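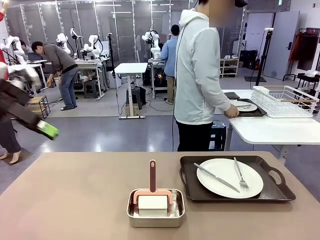
4. Recording examples at the table station

4.1 Before you start

Read Section 3 first if you have not yet paired the station with the Prirkum recorder. The steps below assume the fixed camera is mounted, focused and locked.

1. Sign in to the recorder and open the task sheet for the session. Check that the task name on screen matches the one on the sheet.
2. Set out the objects listed for the task. For tray and tableware tasks, use the steel tray, the black serving tray, the plate, the knife and the fork. The sponge tool may start in the steel tray or off the table, depending on the sheet.
3. Change the starting layout between examples. Turn the cutlery, shift the plate, swap the sides of the trays. A model trained on one layout learns that layout and very little else.
4. Move the arms to the home position and wait for the Ready light.

Note: People may walk and work in the background while you record. Leave the room as it is in normal use, but keep everyone else's hands off the table.

Caution: Keep loose sleeves and hanging cables clear of the gripper. Know where the stop button is before you enable the arms.

4.2 Recording

1. Press Start and wait for the tone. Motion before the tone is not saved.
2. Carry out the task at an even pace. Short pauses are fine – long ones are trimmed by Clornska during import.
3. If you drop an object, pick it up with the gripper and carry on. Mark the example as Recovered.
4. If an object leaves the table, press Stop and mark the example as Failed. Do not delete it.
5. When the task is done, hold still until the second tone, then press Stop.
6. Type a one-line label. Say what was moved and where it went, using the object names from the sheet.
7. Reset the table and repeat.

Take a break after 340 minutes of total recording in a week, even if the sheet is not finished. Tired operators produce jerky paths, and the filter throws most of them out.

4.3 Checking a batch

Open the batch in Appiah and play the first and last examples at full speed. Look for a shifted camera, a gripper that hides the object during the whole grasp, and labels that do not match the motion. If error 1134 appears, the camera and arm clocks have drifted apart. Restart the recorder and record the batch again.

An example in which the container stays empty is valid if the sheet calls for it. Label it Empty so that it is not sorted with the failures.
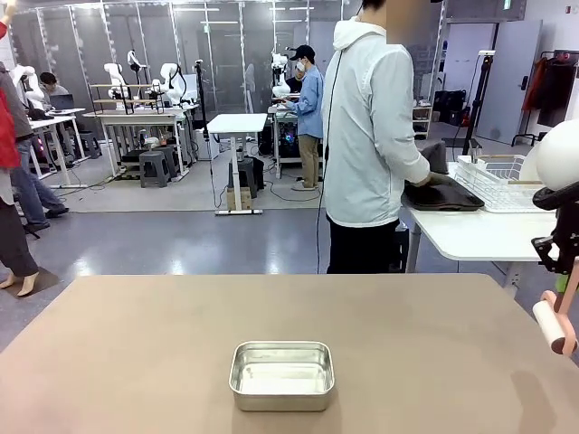 Comment from Wumpini Abugri: Step 4 in 4.2 should say what happens to Failed examples after import. My operators keep deleting them, thinking they spoil the set. We train the failure detector on them, so I would like that spelled out in the next revision.

Reply from Coralie Hoani: Agreed. Failed examples go to a separate folder and stay out of the main training set. I will add a line under step 4 and move the list of labels up to 4.1.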